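**FOR IMMEDIATE RELEASE**

2019-03-14

**Akitz Kitchen Shop Opens a Sharpening Counter in Floranby**

Hi, I'm Randa Akl, and I run Akitz, the little kitchen shop on Skullerness Road in Floranby. I've never written a press release before, so please bear with me! The news is that we're opening a proper sharpening counter at the back of the store, and the first day is this Saturday at 10 a.m.

People have been asking me for this pretty much since I got the keys. They come in for a new knife, we get to talking, and I find out the old one at home is perfectly good (it just hasn't seen a stone in 11 years). I hate selling somebody a knife they don't need. So in February I cleared out the shelves where the picnic baskets used to live, had a sink and a long bench put in, and started taking in knives from friends and regulars as a trial run. We did 114 of them before the month was over, and my forearms can prove it.

Everything is done by hand on water stones, start to finish. It's slower than a grinding wheel and I like it that way - you take off less steel, and you can feel what the edge is doing. Kitchen knives are the main thing, but bring in your cleavers, your paring knives, your grandmother's carving set, and your sewing scissors too. I can't do serrated bread knives yet. I'm working on it, so ask me again in the summer.

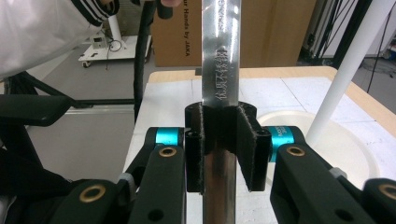

*Characters engraved in a polished steel blade. Photo: Akitz*

The price is 6 dollars a knife, any length, and small chips are included. If a chip is bigger than that I'll call you before I touch it, and we can talk about whether it's worth doing. Most knives will be ready in 2 days. Please wrap them in a dish towel or some newspaper for the trip over, and put your name on the bundle (masking tape is great).

We're also starting a Tuesday evening class for anybody who'd rather learn to do it at home. It runs an hour and a half, I supply the stones, and you bring one knife that you don't mind practicing on. There's room for eight people each week and the first two classes are open for sign-up now at the register.

And because I want a crowd on opening day, the first 100 knives through the door get sharpened free, with a limit of two per household. There will be coffee, and my mother is making her date cookies, so come early if you want one of those!

**About Akitz**

Akitz is a family-owned kitchen shop in Floranby selling knives, pans, boards and a whole lot of wooden spoons. We're open Tuesday through Saturday, 10 to 6.

**Press contact:** Randa Akl, owner. Stop by the shop or leave a message at the register. I'm happy to do interviews, and reporters are welcome to bring a dull knife.

###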